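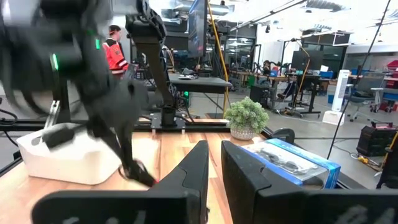 Hanne Zoëga asks whether everything has to go in the white bin or just the loose stuff, and could we please write it down this time. Fair. Answers below, updated 01/01/2019. Covers table clearing and packing at Drorkumero, both rooms.

So what goes in the bin?
Anything small that lives on the table during the day and has no shelf of its own. Chargers, adapters, small packs. One layer if you can manage it, two if you can't. Don't stack it over the rim, the lid won't sit.

Boxed items too?
Yes if the box closes. If it's a window box, window side up so people can read what's in it without digging. Open boxes go to the Rullell shelf, Roald tapes those on his way out.

What about the plant?
Stays out. Always. Wipe under the pot, put it back toward the far side of the table. It does not need water – please stop.

Books and booklets?
Flat, cover up, near the back. They go back to the reading corner at the end of the week, not every night.
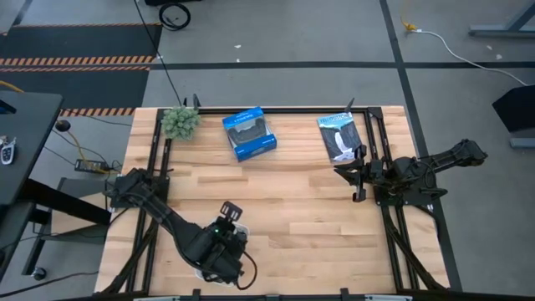
Table Notes, issue 31, page 10

Is there an order for clearing?
Sort of. Flat things first, then boxes, then anything with a cord. Plant last. If you're in a rush just do the boxes, they take up the most room.

Can I leave my own things on the desk next to it?
Overnight, no. Keys and phones get swept up with everything else and then we all spend the morning looking. There's a tray by the door.

Cords. How do you want them?
Loosely looped, never pulled tight. One tie per cord. No ties left? Leave it coiled flat on the right side and somebody will get to it. Don't put a bare cord under a box, it marks the wood.

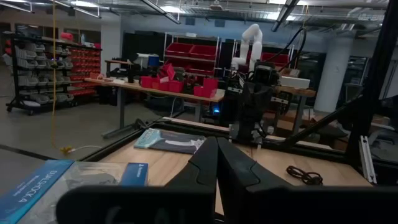 DUALSHOCK 4 box, blister pack, coiled cable.

Blister packs – do they count as boxed?
No, they count as small packs. They slide off everything, so stand them on edge along the side of the bin. Cardboard tab up.

Something's damaged, now what?
Set it aside with a note. Sveinbjörnsson takes returns until the end of July, after that it's ours to keep. Packaging dents are not damage.

How much fits?
Depends on the boxes. Our record is 116 small packs in one bin and it was too heavy to lift, so don't.
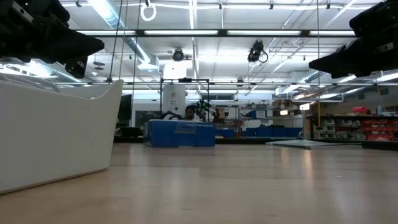

Reading time: 2 min

Where does the bin live?
Left side of the table. Full or not. We tried it on the floor and poeple kicked it.

Can I use the blue or red ones instead?
Please don't. Those are for parts. Wrong bin means it gets shelved as parts and you wont see it again till stock check.

What do I wipe the table with?
Damp cloth, then dry cloth, along the grain. Skuklow spray is fine on the rails but keep it off the wood.

Who do I ask if it's not on here?
Roald Kristiansen, mornings. After that leave a note in the tray.

Contact the Drorkumero desk | © Drorkumero 2019 | Back to top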